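Jetov Stena 2 gaming mouse

Every mouse sold to people who play online shooters promises the same thing: a better rank. The Stena 2 box says so twice. We stock it because customers ask for it, and it's a decent mouse, but please read this before you pay extra for it over the plain Stena.

**What you get**

- Wired mouse with a braided cable
- Two side buttons, both on the left
- Spare set of feet
- 3 year guarantee from Jetov

**What we make of it**

The shape is good for medium hands and a claw grip. The wheel is stiff, which some like. The "pro aim" mode is smoothing under another name, and we'd switch it off. As for the claim that it cuts lag in ranked matches, your connection and the server have far more say in that than any mouse does. If your games stutter, a new mouse won't cure it.

The Garnetti costs less and has a softer click. Left-handed players should look at the Ghorbani, as the side buttons here are no use to them.

**Setting up**

Plug it straight into the computer and skip the hub. The Jetov software is optional. It wants an account and starts itself at every boot, so save your settings to the mouse and then remove it.
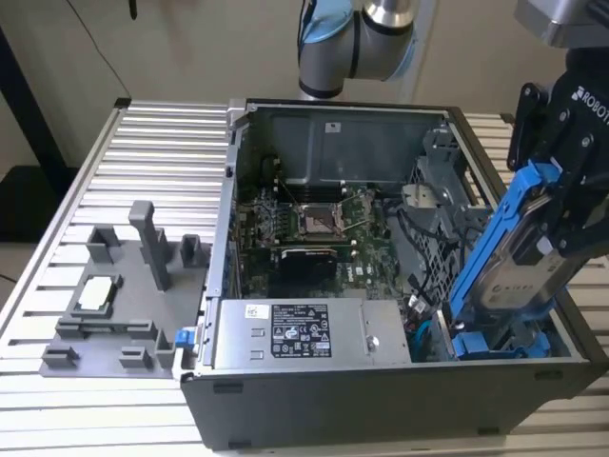 *Open desktop tower on its side, with a blue hard drive caddy held over the case.*

**Returns**

Opened mice can come back within 2 weeks if the feet are unworn. "I'm still in silver" doesn't count as a fault.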